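**Can anything make a bed yet?**

**pmosquera:** Serious question from a man with 200 unread manuals. Is there a machine I can buy that will straighten the covers and pick up whatever got left on them?

**marleny_q:** No. Next question.

**zundis_fan:** Depends what you call a bed. Grippers can pinch a piece of fabric and hold on to it fine. I'd say that's most of the job. 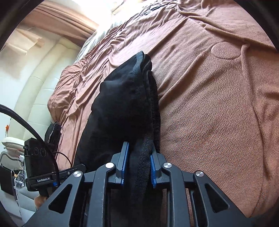 Then you need something to decide where it goes - and my husband hasn't solved that one in 137 months of marriage.

**marleny_q:** Pinching is maybe 5 percent of the job. Show me one that squares up a duvet with nobody steering.

**pacheco_e:** Disagree. We run two arms at the shop and they sort parts all night without a complaint, more than I can say for the day shift.

**marleny_q:** Parts don't wrinkle.

**pacheco_e:** You haven't seen our parts.

**pmosquera:** So should I wait or buy a fitted sheet with better elastic?

**zundis_fan:** Elastic. Ask again in August.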